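Teleoperar la carga del lavavajillas: ¿cuántas demos y cómo cogéis el plato?
Foro Tornon > Manipulación > Demostraciones

shezi_lab
27 de julio de 2024
¡Hola a todos! Llevo 60 demos de la tarea del lavavajillas y sigo peleándome con el plato. Teleopero mirando las cámaras, y con las tazas voy bien, pero el plato tumbado en la encimera me trae frita (tengo los dedos negros de serie, los rectos). Os dejo capturas, a ver qué veis.

Encimera de madera, lavavajillas abierto y el plástico rojo de por medio: 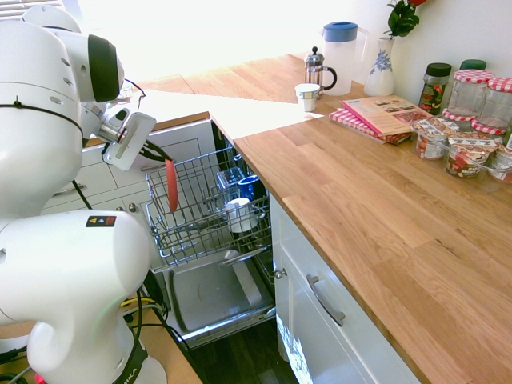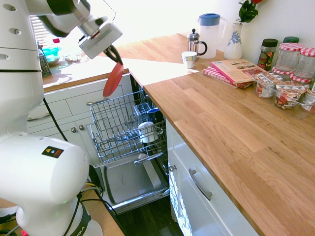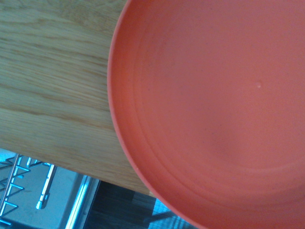
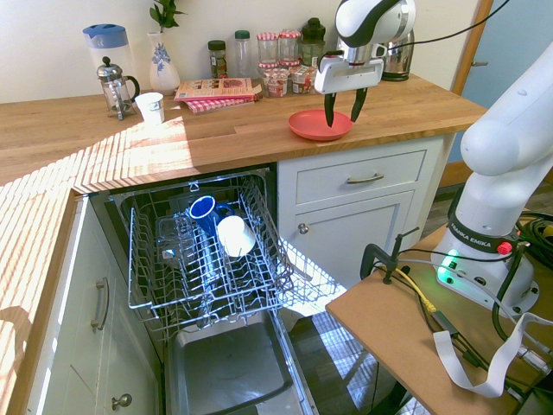 Respuestas (4)

tiso_82
Yo acercaría el plato al borde de la encimera antes de grabar, con un trozo volando, y lo pinzaría por ahí. En la cuarta lo tienes muy cerca del canto, un poco más y listo. Y baja la velocidad, que con el mando se te va la mano.

wundness
Pues no estoy de acuerdo. Si le pones siempre el plato perfecto, la política aprende ese plato y ninguno más. Yo grabé 239 con posiciones al azar y me compensó, aunque acabé harto.
Otra cosa: en la tercera, la de la muñeca, el plato se come media imagen. ¿Tú te fías de esa vista para bajar a la rejilla? Yo en ese tramo miro solo la fija.

shezi_lab
@wundness para bajar miro la fija, sí, como en la segunda, con el plato de canto. La de muñeca la uso para encontrar el reborde. ¡Lo de 239 me da pereza solo de leerlo!

tiso_82
A ver, no digo siempre en el mismo punto: 7 posiciones cerca del borde y a correr. Y tira las demos en las que dudas, que las pausas también se aprenden. Yo corto si me paro más de 2 segundos.

wundness
Cortar sí, tirarlas no. Las correcciones a mí me sirven mucho. En septiembre repito la tarea guiando el brazo a mano y comparamos.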